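Is a yearly range membership worth it for somebody who's pretty new?

Ayantu Beyene
Feb 25, 2018

Hi all! So I took the beginner handgun class at Lusgate back in August and liked it a lot more than I expected to. I've been back a bunch of times since, mostly paying by the visit, and the guy at the counter keeps telling me I should just get the yearly membership. It's $300 for one person. Lane time without it is $20 an hour plus targets, and you have to buy their ammo if you rent their gun (I do, I don't own one yet, still making up my mind).

My problem is I can't tell if I'm going to keep this up or if it'll be like the kayak. I go maybe twice a month right now. Some months once. My sister says membership anything is a trap because they count on you not showing up, and she is a bit right about me and gyms.

The other choice is the Stollum club, the outdoor one, but it's 54 miles from my house and you need a member to sponsor you, and I don't know a single person there. I hear it's cheaper and they have a ladies' league in the warm months. I'd love to do a league! But that drive...
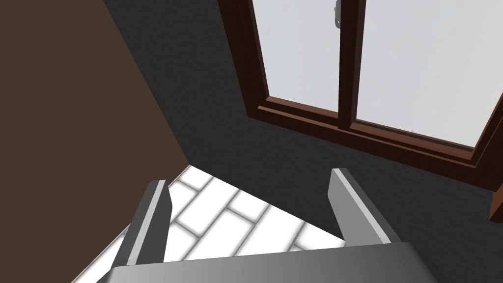
Gripper open over the white tile floor, tiles laid in a staggered pattern

Things I can't figure out from the Lusgate website:

Does the membership cover rentals or only the lane? The page says "discounted rental," and then there's no price anywhere.

Can I bring a guest, and does the guest pay full price?

If I buy my own gun halfway through the year, does anything change?

Also, any feelings on taking the second class before buying anything? They have one called Defensive Basics and one called Fundamentals 2 and I swear the descriptions are the same paragraph. Thanks in advance, and sorry this got long.

Yeshi Tamiru

Hey Ayantu, I was a Lusgate member for two years before we moved across the river, so I can help with some of this. Prices may have gone up, so call and check.

Do the math on your own visits first. At $20 an hour, fifteen one-hour visits gets you to $300. If you really go twice a month all year you come out ahead by a little, and if you go once a month you lose money. The thing that tipped it for me was that members got weekday mornings free of the wait list, and I work nights, so I'd stroll in at ten and have a lane to myself with my coffee still hot in the car. If you can only go on weekends you'll still wait like everybody else. That was my one real gripe with the place, that and the bathroom.

Rentals: when I was there, membership covered the lane only and then you paid $5 a visit for the gun instead of the regular rental price, and you could swap as many times as you liked in that hour. I thought that was great. I tried nearly everything in the case before I bought anything, and I ended up with something totally different from what I'd walked in wanting (I wanted tiny, and tiny is no fun at all to shoot, it turns out your hands hurt).

You still have to use their ammo in their guns, member or not, and that's where your money goes. I kept a little notebook my first year because I'm like that, and I shot 1180 rounds. It was a lot more than I'd guessed, and the lane fees were small next to it.

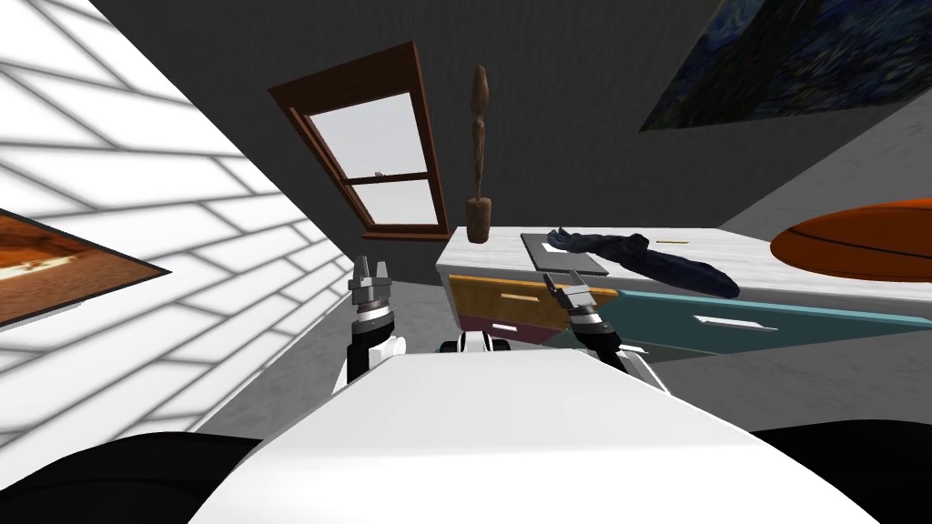
Once I had my own I could bring my own boxes from the sporting goods store, as long as it was plain factory stuff, and the cost per trip dropped by a whole lot. They do look at it at the counter. They stick a magnet on it, and if it sticks you're putting it back in your bag. So if you buy ahead on sale, ask them first what they allow.

Guests: I could bring one and they shared my lane for a smaller fee. They have to watch the safety video and sign the form the first time, so get there early. My husband came four times and then decided he'd rather fish.

On the classes, take Fundamentals 2. I've done both. Defensive Basics is fine but half of it is sitting at a table talking about state law, and you'll get more from it later when you own something. Fundamentals 2 is nearly all shooting with an instructor behind you fixing your grip. Ask for Barklow if she's still teaching it, she's very patient and she doesn't yell over the noise, she just taps your shoulder and you stop and talk.

I also got asked a few things by friends when I started going, so I'll stick one of them in here in case you have a guest who wonders.
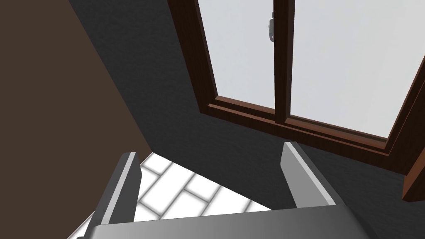 Do you need to bring your own ear and eye protection to an indoor range?

Most ranges will lend or rent you both, but it's worth buying your own once you go more than a couple of times. Indoors is much louder than outdoors, so plenty of people wear foam plugs with muffs over the top.

Last thing, ask if they'll let you freeze the membership. Mine let me stop it for a couple of months when I had shoulder trouble and they tacked the time on at the end. It's not on the website, you have to ask at the desk, and get the person to write it in your account while you're standing there.

ospina_outdoors

Go outdoors. Indoor ranges are loud and overpriced and the air gets bad. Stollum is a good club.

Ayantu Beyene

Thank you Yeshi, this is so helpful!! The $5 thing changes the math for me, I was picturing the full rental every time. I'm going to call this week and ask about that and the freeze. I work regular hours so the mornings won't help, but my sister is off early some days and might come as my guest, if only to say she told me so.

ospina_outdoors, are you a member out there? I'd be happy to drive out once and look around if somebody could walk me through how the sponsoring works. Does a person just show up on an open day and meet people, or is it more formal than that?

ospina_outdoors

I am. Come on an open day, they post them on the gate and on the club page. Sign in at the shed, bring ears and eyes, and you can watch as long as you want without paying. For sponsoring you have to do one safety walk and one work day first (mowing, painting target frames, whatever needs it) and then any member who has seen you handle a gun safely can sign your sheet. Most people get it done in a month or two. The ladies' league takes non-members for the first few matches so you could do that before you join at all. Road's rough for the last stretch, take it slow if your car is low.
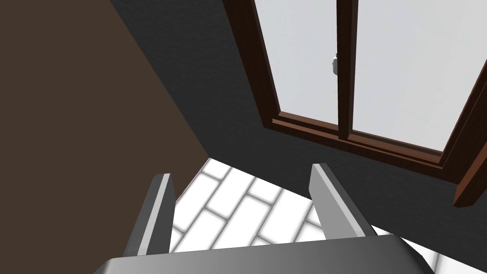
White rectangular tile, brown wall on the left and the tall window with its dark reddish-brown frame

Yeshi Tamiru

Oh I didn't know the league took non-members! Ayantu, if you end up going for one of those, post back here, I might come along. I'm closer to Stollum than I am to Lusgate these days and I've never once been out there.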